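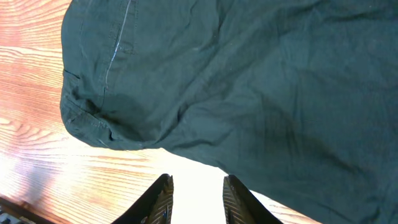
hibak
Bakari reckons you should drop the trousers and start the club on tea towels, and having run a folding challenge with sixth formers I'm inclined to agree with him! A square is a square. Trousers have pockets and seams and two legs that go wherever they like.

wquispe_padton
Noted, but the students picked trousers themselves and I'd hate to take that off them - they're so keen. The plan for the Padton open evening in June is still one fold, waistband to hem, on the wooden table. Dark green cotton on orangey wood at least gives the wrist camera a decent contrast.

Narayanan N
Contrast with the table, yes. Inside the cloth it's all one green, and that's where you need to find an edge. Are you training on the wrist view alone?

wquispe_padton
Wrist view alone so far. We've got 534 recordings, and the target is 1,533 by the end of term (long story, one of the students worked it out and won't budge).

alcides_g
I'd stop recording and sort the light out first. With glare that strong between the fingers you're losing nearly all the wood grain. Blind down, lamp off to the side, then carry on.

Narayanan N
Disagree. Keep the bright ones and add dim ones. A school hall won't have your lighting, and the Minhas lot found that out in front of the parents.

alcides_g
Fair, but mix it on purpose then, and write down which is which.

hibak
Ooh yes, do that! We gave ours to a team of four with a clipboard and they loved it. Also, which hem do you go for first? Ours always did better coming in low under the edge with the fingers open.

wquispe_padton
Same here, low and open. Blind goes down tomorrow for half the runs, and I'll post the numbers once we've got six sessions in.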